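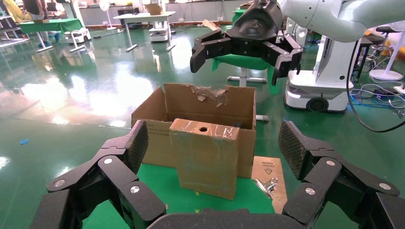
Cardboard boxes are worth keeping if you are going to use them within a month or two. After that they take up shelf space and pick up damp from the floor. Sort them when they come into the house. A box with four good flaps can go out in the mail again. One with a ragged back flap like the open brown box in the photo, with tape and paper hanging off it, is better used for storage or cut up for flat sheets. Flat sheets are handy under paint cans and between stacked plates. Keep a binder clip with them, as on the tan sheet to the right, and clip them together once you have a few.

Break boxes down along the bottom seam. Slit the tape with a short blade, push from inside, and fold the box flat. Pulling tape off by hand usually takes the top layer of paper with it. If you have to save the surface, warm the tape with a hair dryer on low and peel it back slowly, close to the board. 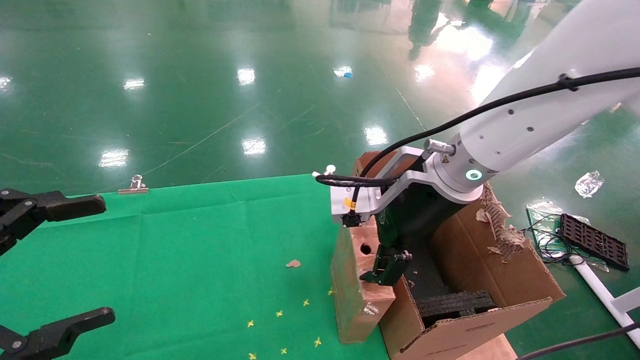

Small boxes wear out at the openings first. String dispensers, bulb boxes and anything with a finger hole will start to split from the hole outward. Run clear packing tape over the whole panel before you cut, then make the hole through tape and board together with a sharp knife. The brown flap in the picture is done up in clear tape with a round hole through it, and a hole that size needs no other edging. For heavier loads, add a second layer on the inside.

For twine, use a cone or a ball that unwinds from the center. A 300-foot ball fits most shoe boxes. Put the box on its side if the twine catches.

Hinges and Pivots

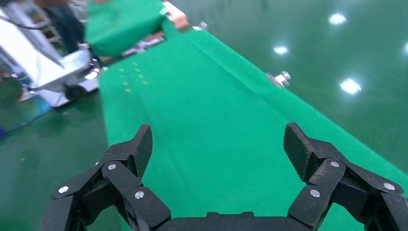 Tools with moving joints need looking at twice a year. I do mine in October and again when the garden tools come out. Wipe off the old grease, put one drop of light oil on each pivot, work the joint back and forth 12 times and wipe again. Check the screws while you are there. Round silver heads set right at the pivots, like those on the black links shown, can be gone over one at a time from the tip down. Turn each one until it is snug and then try the joint. If it has gone stiff, back the screw off a little. Loose screws on scissors and folding rulers are the usual reason they cut or read badly.

Covering a Table

A cloth keeps glue and knife marks off a good table. Felt is nice to work on but holds sawdust — a tight cotton weave shakes out better. Wash it at 40 degrees Celsius (a warm cycle on most machines) and hang it by the long edge.

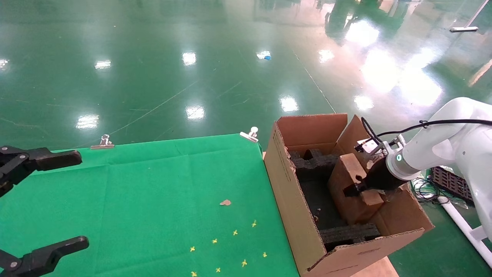 Cut the cloth a few inches bigger than the top on every side. Smooth it from the middle, then fasten the back edge first and the sides after. Ulla Eide, who sent in the tip about the hair dryer, sews a dowel into the front hem so the weight keeps it straight. Iron on the wrong side if the folds bother you. Keep cutting work off the cloth and put a board down for that.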